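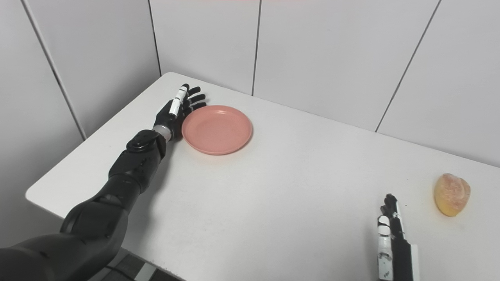 The pink plate and a small round fruit on the white table.

The small breakfast at Irnholm
By Tiina Riihimäki

Many of you have asked me about the small breakfast, so I use my space in this issue of Gakumance to write down how we do it. It is a very simple meal: one roll, one fruit and something to drink. When I first came to work at Irnholm I did not eat in the morning at all. I drank coffee on the bus and by eleven I was in a bad mood. In the country where I grew up, breakfast is a serious thing, with porridge and cheese and a long time at the table. I can't do this on a working day, and I think most of you can't either. A roll and a fruit I can manage.

The plate comes first. We use the round pink plates from the Korix cupboard, and I would like to say a good word for them. They are shallow, with a low rim, so a roll does not slide off when you carry it to your seat. The color is cheerful on the white table, especially in winter, when it is still dark outside at eight. Some people told me that pink plates are for children's birthday parties. Maybe so, but the big dinner plates make a small roll look sad, and then one wants three of them.

Please put the plate on the table before you choose your food. I see people walk with a roll in one hand and a cup in the other, looking for a plate with their eyes, and after this there are crumbs from the door to the window. With the plate already in its place it is much calmer.

Now the rolls. In the weeks when I have energy, I bake them at home the evening before. My recipe is not special:

400 grams of wheat flour
a small bag of dry yeast
one spoon of sugar and a little less salt
warm milk, enough to make a soft dough
a piece of butter as big as a walnut

I mix everything, knead it until it stops sticking to my fingers, and let it rise under a towel. Then I divide it into 8 pieces, make them round and let them rest again for 30 minutes. Before the oven I brush them with milk. An egg gives more shine, but the milk gives a softer top and I prefer this. They are ready when the top is golden brown and the bottom sounds hollow when you knock on it. My oven is old and hot on the left side, so I turn the tray one time in the middle of baking. You know your own oven better than me. 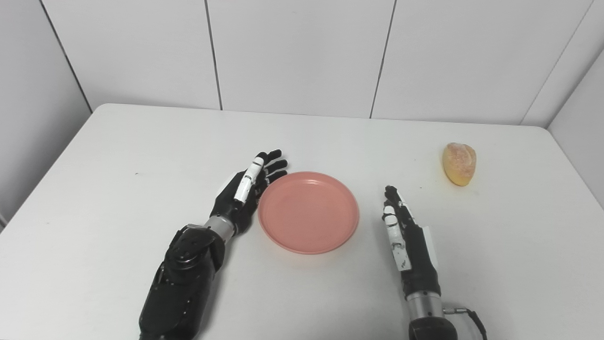

A roll should be small enough to hold in one hand, that is my whole rule about size. If you make them bigger, the middle is often still doughy when the top is already brown. I made this mistake in my first month and we ate only the outsides.

In the weeks when I have no energy, the rolls come from Matubbar, the bakery beside the tram stop. They are good rolls, a little sweeter than mine. Ask for the ones from the lower shelf, they are baked later. If you buy them the day before, keep them in a paper bag inside a cloth, and put them in a warm oven for a few minutes in the morning. Please do not use the microwave. The roll comes out soft like a sponge and ten minutes later it is a stone.

About fruit I have fewer opinions. Take something small and round that does not need a knife, because a knife means a cutting board, and a cutting board means somebody must wash it. Small mandarins are good now in January, also small apples. Plums are better later in the year. Bananas are practical, but they get brown spots in the warm room and everybody leaves the last one for somebody else. Wash the fruit at home and dry it well — wet fruit beside bread makes the bread unhappy.

I put the roll on the plate and leave the fruit next to it on the table. Others put everything together on the plate. We had a rather long discussion about this in the fall, and I still believe that the plate belongs to the bread. You can do as you like.

A few words about the table. It is white, and it shows everything: coffee rings, jam, the color from cheap napkins. A damp cloth is enough if you wipe right away. For the old jam I use warm water with a drop of dish soap, leave it 2 minutes, and wipe again with a dry cloth. Please don't use the rough side of the sponge. It leaves small scratches, and the dirt likes to live there.

The plates go back to the Korix cupboard when they are dry, on the middle shelf, not on top of the cups. I found them on the cups again last week and it took me some courage to pull one out.

The next small breakfast is on 1/30/20, from eight o'clock. I bake this time, plain rolls and a few with cardamom. If you want to bring fruit, write your name on the paper by the kettle, so we don't get only mandarins. In March I would like to try rye rolls, and I am looking for a good recipe that does not need a sour starter — mine died over Christmas and I am not ready for a new one. If your grandmother had such a recipe, please leave it in my mailbox, also handwritten, also with spots of butter on it.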